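# Chapter 4: The Counter

I learned to cook in a kitchen where you had to move the toaster to open the flour. Every morning my mother slid it left, and every evening she slid it back, and I grew up thinking that was part of making bread! It took me years (and one very patient roommate) to see that the problem was the counter, and that a counter can be fixed in an afternoon without buying a thing.

So this chapter has almost no food in it. Chapter 3 left you with a shopping list and a pantry shelf, and in Chapter 5 we finally start chopping, but first we have to talk about where everything lives. I teach this unit in July, when the students are restless and want to get straight to the knives, and I get groans every single time. Stick with me.

## Warm-up: read a counter before you touch it

Before you rearrange anything, stand still and look. I ask my students to give it 90 seconds with their hands in their pockets. Where is the heat? Where does the work happen? What's up against the wall, and what's within easy reach?

On the counter we'll use for the whole chapter, the cutting board has the middle to itself, with a flat turner lying on it. The toaster and toaster oven keep to the left. Over on the right there's a tray with a blue plate of fruit, strawberries and a lemon included, which I like very much because it means a snack is never more than an arm's reach away.

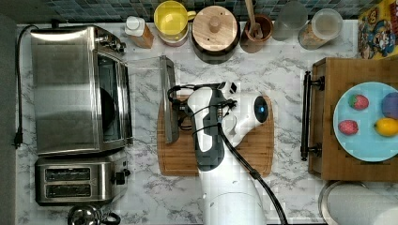 ## 4.1 The three zones

I divide every counter into zones, and I've borrowed the names from Amrit Perron, who taught me most of what I know about small kitchens. Amrit calls them **hot**, **open**, and **back**.

The **hot zone** is for anything that heats up: toasters, ovens, kettles. Keep these together if your outlets let you. It's much easier to remember "careful on the left" than to remember four different spots, and you only have one end of the counter to keep clear of dish towels and paper bags. Mind the cords too - they should run along the edge, well away from the place where you chop.

The **open zone** is your workspace, and it's the one people give away first. Mail lands there. So do keys, and the library book, and half an onion. My rule is that the cutting board can live in the open zone and everything else is visiting.

The **back zone** is the strip along the wall. It's deep enough for jars, canisters, a mug, and a crock with your wooden spoon in it, and that's about all I'd ask of it. Keep it to a single row. Once you start a second row in front of the first, you've begun eating into the open zone, and you'll be reaching over the granola to get at the spoon. 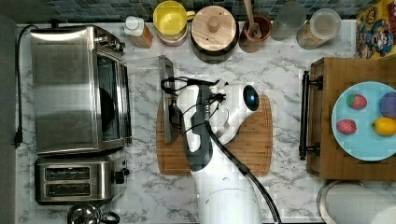 *Figure 4.2. Hot zone on the left, back zone against the tile, cutting board in the open zone.*

Go back to Figure 4.2 after you've read section 4.3 and see whether you'd put the cereal box where it is. I wouldn't, but I've had good arguments with students who would. (One of them eats cereal at all hours, so fair enough.)

## 4.2 How close is too close?

Zones have edges, and edges are where the trouble starts. A board pushed right up against a toaster is handy when you're slicing a loaf and dropping the slices straight in. It's a nuisance when you're dicing tomatoes and the juice finds its way toward the bread slots.

A board with a groove around its edge helps a lot. The groove catches liquid before it gets to the counter, though it's shallow and it fills up fast with anything really juicy. Slide the board toward you before you start, do your cutting, wipe the groove, and slide it back. I've done this so often that I don't notice it anymore.

Look, too, at what you can stack. Two cups, one inside the other, take up the room of one, and that can be the difference between a tidy back row and a crowded one.

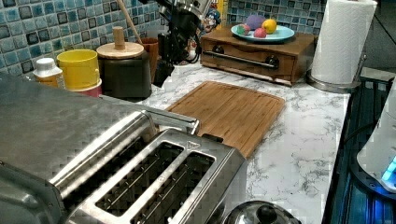 *Figure 4.3. The toaster and board at close quarters, with stacked cups along the wall.*

### Try it at home

1. Clear everything off your counter onto the table. Yes, everything.
2. Wipe it down and let it dry.
3. Put back the hot things first, then the back row, then the board.
4. Cook one meal before you return anything else.

Write down whatever you had to go and fetch from the table. Bring the list with you to section 4.3, where we'll sort it into what earns a spot and what goes in a drawer.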